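Lockwood laundry room reopens with folding tables on the ground floor

April 14, 2021

Residents of the Lockwood building in Murholm have their shared laundry back. The machines were switched on again this week after being out of use since September, when a supply pipe failed and the basement room had to be stripped to the concrete.

The repair itself was finished in the winter. What took longer was deciding where people should fold. The old basement room had one long counter against the back wall, and it was damaged beyond saving. Building manager Nabil Sabbagh said replacing it would have meant giving up space for two of the dryers.

"We had the choice of fewer dryers or folding somewhere else," Sabbagh said. "People told us they wanted the dryers."

Washing and drying therefore stay in the basement, and folding has moved upstairs to the open area on the ground floor, where there were already tables and chairs. The area is open to residents from early morning until 9 p.m. Anyone may sit there at any time, but tenants with laundry have first call on the tables during the evening hours.

The basement now has four washers and four dryers. A load may be booked on the sheet by the elevator or through the building office. Walk-in use is allowed when a machine is free. Clothes left in a dryer for more than 20 minutes after the cycle ends may be taken out by the next person and put in a basket, a rule that was in force before the pipe failed and that Sabbagh said he had been asked to keep.

Baskets are kept on the shelf outside the basement door. They may be carried upstairs, and the office asks that they go back down the same evening. Under the old arrangement baskets tended to end up in apartments, and by last summer almost none were left. Tenants who still have one at home can return it without giving a name.

Jade Pilkington, who has lived on the third floor for nine years, said she had been using a laundromat on the other side of Murholm and was glad to stop.

"It was two buses with a bag of wet towels if their dryers were full," she said. "I don't mind going up one flight to fold. There's daylight up here, and you can sit down."

Pilkington said her one complaint was the elevator, which is narrow and slow when several people come up from the basement at once. She would also like a hook or rail near the tables for shirts. Sabbagh said a wall rail had been priced but not ordered, and that freestanding racks were more likely because the area is also used for meetings.

A few points on the use of the tables were sent to all apartments along with the new booking sheet. Wet laundry should not be placed directly on the tabletops. Irons are not allowed on the ground floor; the ironing board is still in the basement, next to the sink. Baskets should stand on the table or under it, with the walkway to the stairs kept clear. Detergent and bleach stay downstairs.

Pink laundry and a white basket in the ground-floor area:
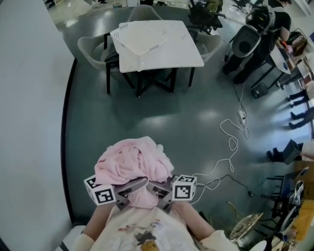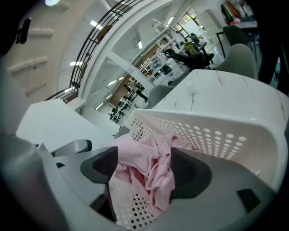
Prices have gone up slightly. A wash is now $2 and a dryer cycle is the same, paid with the card that residents already use for the front door. Cards can be topped up at the office. Coins are no longer accepted, and the old coin boxes have been removed. Tenants who had credit left on a laundry card in September will find it has been carried over, though Sabbagh asked anyone whose balance looks wrong to bring the card in.

The office will look at the arrangement again after the summer. If the evening hours prove too crowded, the first step will be to lengthen them, and the second will be to set aside one table for laundry all day. Comments can be left in the box by the mail slots or given to the office in person.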